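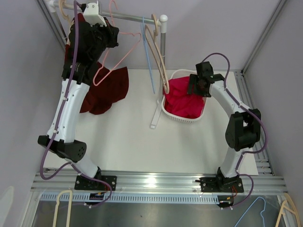

FOR IMMEDIATE RELEASE

Torberg opens its second clothing care shop, and this one's in Istusstead

ISTUSSTEAD, January 27, 2024 – I run Torberg, and I write our press releases myself, so please forgive the lack of polish. We're opening a new shop at 1599 Vik Road, in the old shoe store next to the bank, and we're bringing our new service with us. It's called Stokico, and it's for all the clothes you own and don't wear!

If you've never been to our first shop, the short version is that we wash, press, mend and alter everyday clothes. We do very few wedding gowns and a whole lot of work shirts, school sweaters, jeans and winter coats. I started the business with one sewing machine and a borrowed steamer, and most of what came through the door in the first year was hems. It's still hems, to be fair, but now there are zippers too.

What Stokico is

You pack up to 16 pieces of clothing that you've stopped wearing and drop them off with us. We go through each one, wash or clean it according to the label, and write you a note about what we think it needs. Maybe it's a button. Maybe the sleeves are too long and always have been (I had a jacket like this for years and just kept pushing the cuffs up). You tell us which jobs you want done and which you don't, and you get a price before we pick up a needle. Everything comes back on hangers, pressed, with the note pinned to it.

The drop-off fee covers the washing, the pressing and the note. Repairs are charged on top, from the same price list we use for everybody else, and the list will be up on the wall by the counter. All our sewing is guaranteed for 90 days. If a seam we stitched opens up in that time, bring it back and we'll sew it again for free.

A few things we can't take: leather, fur, anything with heavy beading, and shoes. I'd love to do shoes. We don't have the tools or the know-how, and the last time I tried gluing a sole it didn't end well for the kitchen table.

Why hangers matter so much to us

People ask about the hangers more than I ever expected, so I'm putting it in the release. Most of the wrinkles we see in Stokico bags came from a drawer or a chair, and plenty of the stretched shoulders came from a thin hanger that was wrong for the garment. Knits should be folded. Heavy coats want a wide hanger with a bit of shape to it. Shirts do fine on almost anything as long as you close the top button, and pants hang better from the cuffs than over a bar if you have the clips for it. We'll happily talk you through your own closet if you come in on a slow afternoon, and you don't need to buy anything.

We also have views on baskets! Take clothes out when the dryer stops, shake them once, and get the shirts onto hangers before you fold a single towel. The towels can wait all day. The shirts can't, and fifteen minutes in the bottom of a basket is enough to undo what the dryer did for you.
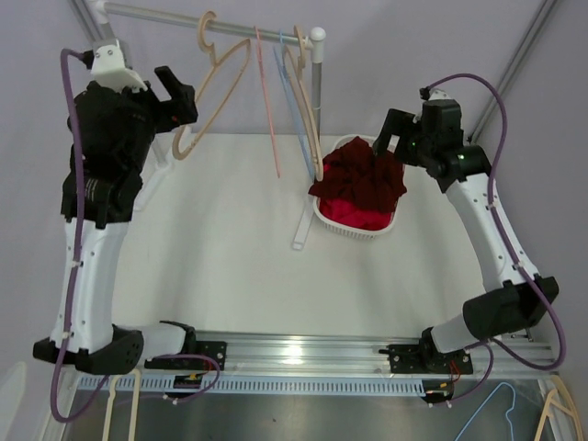 One customer from our Stokico trial told me she had dropped off a bag she was planning to give away and ended up keeping nearly all of it. She said the note was the part she liked best, that it was like having a friend go through your closet without making you feel bad about it, and she has since pinned hers up inside the wardrobe door. She did have one complaint – she thought we should have told her sooner that the trial bags were too small for a winter coat. She was right, and the new bags are bigger.

We ran that trial out of the first shop last July, which was probably the worst month we could have picked for a service that gets so many sweaters. But it taught us a lot. We learned that people want to choose their repairs by text message and not by phone. We learned that the note has to be short. My early ones went on and on about thread weight, and a very patient regular asked if there was a version for people with jobs.

About the new shop

The Istusstead shop has a front counter, a fitting room with a decent mirror (finally), and a long table by the window for mending evenings. Bring something with a hole in it and we'll show you how to fix it yourself. Thread, needles and coffee are on us. The first evening will be about darning socks, and after that we'll go by whatever people ask for. You don't need any experience, and children are welcome if they come with a grown-up.

Parking is behind the building, and you get in from the side street by the bakery. The front door has one step up. If that's a problem, ring the bell by the back entrance and we'll let you in there, where it's level with the parking lot.

Regular customers from our first shop can use either location. Your measurements and your repair history are on the same card, so there's no need to be pinned all over again. You can also drop off at one shop and pick up at the other, though please add 2 days for that, as I'm the one driving the van.

Stokico bags are free to pick up at both counters. You can book a drop-off time in person or by phone, or just walk in and take your chances. Mornings are quieter, and Saturdays get busy before lunch.

For press

If you'd like to visit before we open to the public, come by! I can show you the steamers and the button drawers, and I'm happy to mend something of yours while we talk. We can also put you in touch with customers from the trial if they've agreed to it. Please ask for the owner at the counter, at either shop, or write to us at Torberg, 1599 Vik Road, Istusstead, and put "press" on the envelope so it doesn't end up in the invoice pile.

About Torberg

Torberg is an independent clothing care business with shops in Vik and Istusstead. We wash, press, mend and alter everyday clothes, and Stokico is our drop-off service for the ones at the back of the closet.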